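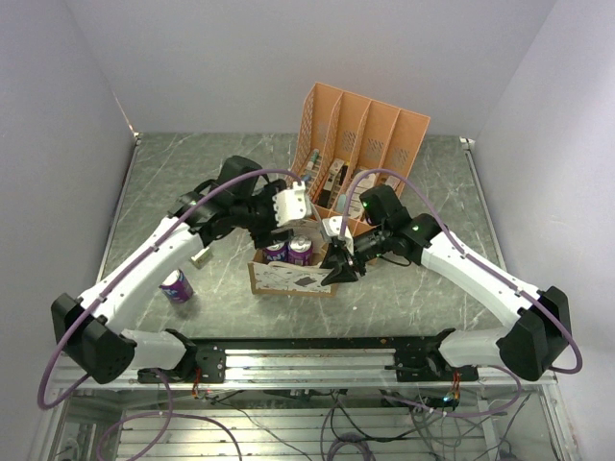

Two-arm bench cell for packing cans: what should I budget beyond the arms?

3 min read

Mojtaba Salehi

I do operations for a small drinks packer in Tedcombe and I've been asked to put a number on a two-arm bench setup before the December budget closes. The job is dull: cans into low cardboard boxes, plus now and then a small item added from a rack. The arms would sit on a rail at the front with the box between them.

I have one quote, from Bekance. It covers the pair of arms, the rail, "standard grippers" and 2 days of setup. Everything else is a line that says "by customer." Their salesman told my boss it would pay for itself in 12 months, and I can't get anybody to show me how they arrived at that. Our current packer does this for part of a shift and then goes and does three other things, so I don't see where the saving comes from unless we pretend he goes home.

Specific things I want to know:

Do I really need two arms? One to hold the box and one to load sounds nice in a sales call.

What does "by customer" usually turn into once it's installed?

Is it normal that the fingers are printed plastic? I was expecting something machined for the money.

How do I compare this with just buying a simple case packer, which is boring but which I understand?

I'm not against the idea. I just don't want to be the one explaining it next year.

benchrat

Yes to two arms. One arm is always going to be a compromise and you'll end up buying the second one anyway, so get the discount now. Printed fingers are fine, everyone uses them.

As for payback, 12 months is normal in my experience. Go for it.

Odalys K.

I'd slow down a bit. I bought a similar cell for a cosmetics line and the arms were the part of the budget I got right.

Start with "by customer." Ours turned into a table stiff enough to bolt a rail to, side walls, a tray for the controllers, cable management, and a lot of hours. The cable part sounds petty until you've seen it. Look at the picture at the top of this page: cables looping off the elbows of both arms, then a tangle of black and purple under the rail, with a bare-looking board near one base. That's fine on a development bench. In a packing room somebody will catch it with a broom handle. Get a price for proper covers and strain relief before you sign, and ask who fits them.

Printed grippers aren't a problem in themselves. White printed blocks with holes in them are common because you change them so often. What you need to know is who owns the files. If Bekance keeps them, every new can size is a purchase order. If you get the files, it's a bit of filament and an afternoon. We wrote it into the contract and there was a week of sulking, then they agreed.

On one arm or two, I don't agree with the answer before mine. Clamp the box to the table with a fixture and a single arm can load cans all day. The second arm earns its place when it has its own job, such as taking the small item out of the rack while the first one is placing a can. Even then, measure it. Two arms over one small box spend time keeping out of each other's way, and the demo videos tend to be sped up.

Also ask about cans that aren't standing up. Picking an upright can is easy. A can lying on its side on the tabletop is a different pick, and in our trial that was where a person had to step in. We logged 27 stops in the first shift and most were some version of "object not where expected." The supplier had counted those as operator error.

My suggestion is a paid trial at their place with your boxes and your cans. Run it for 60 minutes with no one from their side touching anything, and write down every stop. If they won't do that, you've learned something for free.

Mojtaba Salehi

Thanks, that's more useful than the brochure. I asked about the files and they are "reviewing internally." The trial they'll do, but they wanted to supply the boxes. I said no – ours are floppier than whatever they had in mind.

I also got a price from Ebrahimi for a plain case packer. It costs less than the two arms, but it can't add the small item, so I'd still need a person for that step. I'll put both in front of my boss with the payback column left blank until the trial is done.

pk_multavau

We run a case packer at Multavau and add the extra item by hand at the end of the line. Works okay. The changeover when the box size changes is a pain though, so count how many box sizes you have before you decide it's the cheap option. Spare parts took longer than we were told too, so ask both of them what they keep on the shelf.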